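4. Findings: what people do while the wash runs

4.1 Waiting as part of the chore

Most work on household laundry stops at the front door of the home. Time diaries have one box for it, "laundry," and whatever goes on between loading and folding disappears into that box. For people who wash outside the home the gap is the bigger part of the job. They have carried the bags there, they have paid, and now they have to be somewhere until it is done.

We ran interviews in Grisdale in March and then again in September 2024. 60 people in total, all of them washing outside the home at least part of the time. Recruitment was by flyer and word of mouth, so heavy on people who like to talk. See section 6 for limits.

First thing to say is that people did not describe the wait as free time. They described it as time with a leash on it. Long enough to be annoying, too short to go home and come back, at least for anyone on the bus. One woman had worked out that the walk home and the walk back used up the whole cycle, so she'd be turning around at her own door. She did it anyway in summer.

The median wait people reported for one cycle, loading to unloading, was 27 minutes. This is self-report and should be read that way. People who disliked the place gave longer times. People who came with someone else gave shorter ones. We did not time the machines and don't think timing them would settle much, the felt length is what decides whether somebody stays or goes.

Second, the big front loaders (Figure 1) changed how the wait was planned. Respondents with children saved up for them. Bedding, coats, a full week of school clothes, all in one go. They paid more for the one wash but had only one thing to keep an eye on. Respondents living alone mostly avoided them and several said they felt wasteful using a large drum for a small load, even on days when it was the only one open. A few waited for a smaller machine. So a wait in order to start waiting.

There was also the matter of sitting close. Some people stayed within a few steps of their own machine the whole time. Fear of theft came up, but less than we expected going in. More common was not wanting a stranger to take wet clothes out and put them on a table. Carmela Palacios, who did the bulk of the interviewing, coded this as "handling worry" and it was given by people of all ages. It was strongest for anyone who'd had it happen once.

Figure 1. Door of a large front-loading washer, stainless steel.
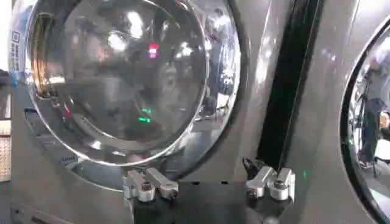

4.2 Errands inside the wait

The errand was the most common use of the time, ahead of phones, which surprised us. Of the people interviewed in the second round, 66 percent said they had bought something during their last wash. Small things. Snacks, batteries, soap for the next time, a birthday card. Almost always something they said they would have bought anyway, though we'd be careful with that, people like to say so.

Two patterns here and they pull against each other.

One group used the wash to contain the shopping. They went in with a list and a hard stop. The cycle was the timer and it kept them from wandering. A father of three called it the only shopping trip he ever finished. These respondents tended to know shelf locations by heart and got visibly irritated, even retelling it, about stores that move things around.

The other group used shopping to fill the wash. No list. They walked the aisles because the chairs were hard or the TV was loud, and spent more than they meant to. Several brought this up without being asked and with some embarassment. For households on tight budgets it is a real cost of not having a washer at home and it does not show up in any comparison of price per load that we have seen. 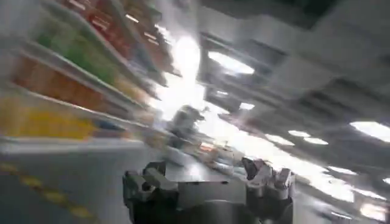

Which group a person fell into had less to do with income than we had assumed. It had more to do with who was along. Children pushed people into the first group, oddly, since a parent with kids in a store wants out of it. Teenagers pushed the other way. Older respondents washing alone were split.

Store workers figured in these accounts more than expected too. People named the cashier before they named any other customer. In the Jakport pilot (Vidal, unpublished) this hardly came up at all, but the Jakport sites had no shop nearby, so there was nobody to talk to except other people waiting and they mostly did not talk. Macarena Vidal's notes from there describe long quiet stretches with everyone facing the machines. We would like to go back and ask the errand questions again with the same wording. Not done yet.

4.3 When the wait goes wrong

Forgotten loads, card readers down, a machine that stops mid cycle. Nearly everyone had a story. The ones worth reporting are those where the errand caused the trouble: a long line at the register, the cycle over, someone else already wanting the machine. People judged each other hard on this. A short delay was forgiven if the owner came back hurrying. The same delay with a shopping bag in hand was not.

Respondents who had used the Cillik text alerts liked them but did not rely on them. The message came, they said, and they were already on thier way. What the alert did was let them stand further off in the meantime. We come back to distance in section 5.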